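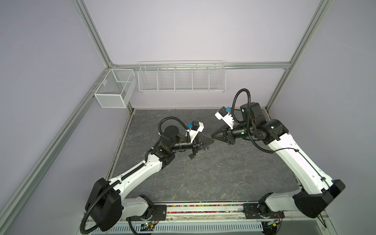 Print this chapter | E-mail this chapter

Chapter 7
Showing, Not Telling: Teaching a Task by Hand

The first time I tried to teach a robot anything, I wrote it a program. I was very proud of that program. It moved the arm to a spot above the table, lowered it, closed the gripper and lifted, and it did all this beautifully as long as the part was exactly where I had typed that it would be. Then somebody set down a coffee cup a little too hard, the part slid over by the width of a finger, and the arm went down with great confidence and picked up some air.

If you worked through the last chapter you've probably had a morning like that yourself. You can fix it, of course. You add a camera, you write some code to find the part, you write some more code for when the part is upside down, and by then you have a stack of special cases and no weekend left. For a lot of factory work that's still the right way to go, and I don't want to talk you out of it. But some jobs are so fiddly that I can't even say how I do them, and if I can't say it, I sure can't type it.

So let's start with a test. Find a padlock and its key and open the lock, slowly, and try to say out loud everything your hands are doing. Go ahead, I'll wait!

I got as far as "pick up the key" before I was in trouble. Which part of the key? Did I grab it by the edges, or press down and slide it a bit so I could get a fingertip under? When did I turn it around in my hand? And my other hand, what was that doing all this time? (Holding the lock, sure, but it was also tilting the lock to meet the key, and I never told it to.) There's a little wiggle right as the key goes in, too, and I've made that wiggle for most of my life without once thinking about it.

That wiggle is really what this chapter is about. We're going to get it out of our hands and into a robot, without ever having to put it into words.

7.1 Two ways to show

People who teach robots by showing mostly do it one of two ways.

You can take hold of the arm itself and push it through the job. This is called kinesthetic teaching, a big name for a simple thing. The motors go soft, you grab the arm near the wrist and drag it where you want it to go, and the joints write down their angles the whole time. It's cheap and quick to learn. You also feel the real weight of the arm, and when the gripper bumps into something you feel the bump. The trouble is that your own hands and sleeves are now in every camera view, and a robot that learns from pictures may end up learning that a big pink thing is always wrapped around its wrist. And with a pair of arms you run out of hands fast. I've tried to drag both at once while working a gripper with my elbow. Don't.

The other way is to drive the arm from somewhere else. That's teleoperation, or teleop if you want to sound like you belong in the lab. The nicest version uses a leader and a follower: you hold a small arm with joints like the ones on the real arm, and whatever you do to yours, the real one copies. Your hands are off to the side and the workspace is clear. What the cameras see while you teach is pretty close to what they'll see when the robot is on its own, and that turns out to matter a great deal. The price is feel. On most setups nothing pushes back, so you're doing the whole job by eye, like sewing with thick mittens on.

We'll use teleop for nearly everything in this chapter, but please don't skip the hands-on exercises in 7.4. They'll make you a better driver.

7.2 The lab we'll be borrowing

Most of my examples come from a project called Iltammont, which I sat in on while I was writing this part of the book. The job they'd picked was the padlock. Two arms, one small lock, one small key, and a tabletop where neither thing stays put if you nudge it.

I kept a diary, badly. The pages I've copied out are nearly as I wrote them, with the spelling cleaned up.

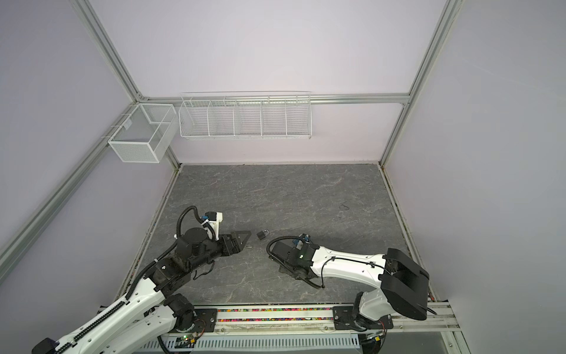 Kawaguchi, August 4, 2025

My turn on the leader arms, finally. The key was lying on the gray table just left of the padlock, with the left gripper right by it, and I thought, well, how hard can it be? Kazuhiro Sekiguchi reset my clock and told me to take all the time I wanted.

I wanted quite a lot of time. A flat key on a flat hard surface is about the meanest thing you can hand a gripper. If you come down too high, the fingers close on nothing, and if you come down too low they scrape the table and the key skates off sideways. I chased that thing like a kid chasing a bar of soap around the tub. When I did get it, I'd pinched it crooked, and I had to decide whether to go on with a crooked key or set it down and try again.

I set it down. Kazuhiro said afterward that he would have kept going, and that he'd like both versions in the data anyway, as long as I marked which was which. I've been thinking about that over dinner. My clean-up is a lesson too. If the robot only ever sees perfect grabs, what's it supposed to do the first time it makes a bad one?

Also my neck hurts. Raise the chair tomorrow.

That's the end of the entry, and I'd like you to hang on to the question in the middle of it. A robot that learns from your examples knows only the places your examples have been. Let it drift a little to one side and it's looking at something new, so it makes a slightly worse guess, which carries it a little farther off, and so on until it's pushing a padlock across the table with no idea why. The usual name for this is compounding error, and we'll do the math in 7.5. For now just remember the bar of soap. Showing the robot how you get out of trouble is one of the best cures we have, and it means some of your sloppy tries are worth keeping.

Some of them! A try where you panicked, let go of everything and said a bad word is not a recovery. Mark it and throw it out.

7.3 What goes into a demonstration

A demonstration (I'll say "demo" from here on, everybody does) is one pass through the job from start to finish, recorded. At the least you'll want to save these:

The joint angles of each follower arm, at every time step.
The joint angles you commanded with the leader arms. These won't match the follower angles exactly, and the gap between them tells you how hard the arm was pushing.
How far open each gripper is.
The pictures from every camera, stamped with the same clock as everything else.
A note of how it went, written by a person, right away.

Beginners love to skip the note. I did, and I ended up with a folder of 300 demos and no clue which ones had the sticky gripper in them. I watched every single one again. It took me most of a cold December and I still think I got a few wrong.

About the cameras. A fixed camera over the workspace is good at the big questions, like where the lock is and whether the arms are about to run into each other. It's poor at the small ones. By the time a key is next to a keyhole, there's often a wrist or a cable in the way, and what you can see is a few pixels wide. So it helps to put a small camera on each wrist as well, looking out past the fingers. It travels with the gripper, so it gets its best view at the moment you need one. With the key clamped between the fingers and its blade pointing out over the table, a wrist camera can tell you how the key is sitting in the grip, and it can often catch the other arm and the lock farther off in the same shot. 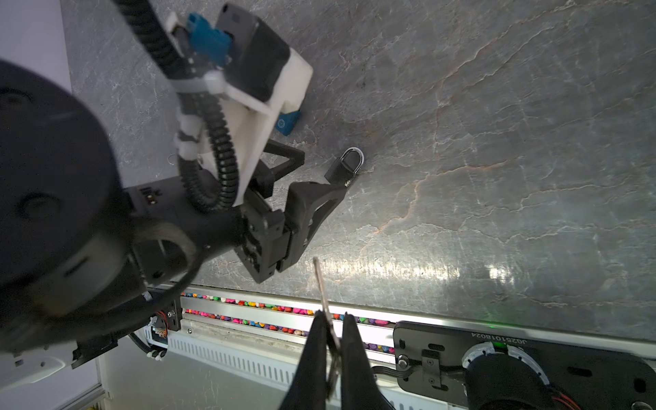
Ya-wen Pan thinks I oversell the wrist camera, and she asked me to say so. Her view is that drivers get lazy with it. They stare at the close-up, line the key up nicely, and forget that the other arm has a job to do as well, so the lock comes in at a silly angle and all that careful lining up is wasted. She makes her new drivers work from the fixed view alone on their first day and lets them have the wrist view on the next. "You should know where both hands are before you fall in love with one of them," she told me.

I think she's right about people. I'm less sure about the robot, which doesn't get bored and can look at all its views at once. But people make the data, so her rule stays in, and you'll find it at the top of Exercise 7.2.

Then there's the question every class asks me: how many demos is enough? I wish I had a number for you. The Iltammont group recorded more than 300 before they were willing to argue about results, and they told me plainly that how the demos differed worried them more than how many there were. If the lock starts in the same place each time, you've taught the robot one place. Move it. Turn it around, flip the key over, change the lights, and swap drivers halfway through, too — my wiggle isn't the same as yours.

Before you go on to the hands-on work, do the padlock test again, with your eyes open, and this time watch only the hand that isn't holding the key. Write down each thing it does. Bring the list to Section 7.4, where we'll turn the motors soft and walk one arm through that half of the job.

Print this chapter | E-mail this chapter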